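Search this site Go Advanced

Subway tile

Subway tile is a glazed rectangular wall tile, usually white and twice as long as it is high. It is common on kitchen backsplashes, the strip of wall between the countertop and the upper cabinets. Its reputation as the most practical kitchen surface rests largely on claims made by people who sell it. 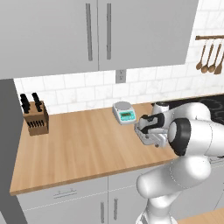 The glaze does resist grease. The grout between the tiles does not, and sales material tends to skip this. A trade leaflet from Prondent promised 1000 wipes without staining, but the test was run on bare tile with no joints. A later survey by the magazine Gekari asked 353 households in Jiltesstead about their kitchens. Almost 24 percent said they had regrouted within four years. The survey relied on memory and should be read with care.

Claims that the pattern is "timeless" are also hard to support. It has gone out of style more than once. 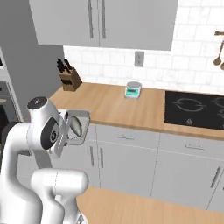 White subway-tile backsplash with a wall outlet set into the tile.

Cutouts for outlets are a weak point, as thin slivers of tile crack easily.

Comments (2)

tuncer_fan: Mine is the Tuncer brand and the grout went gray by March. So much for easy care.

gluepot: Did you seal it? The article should mention sealing.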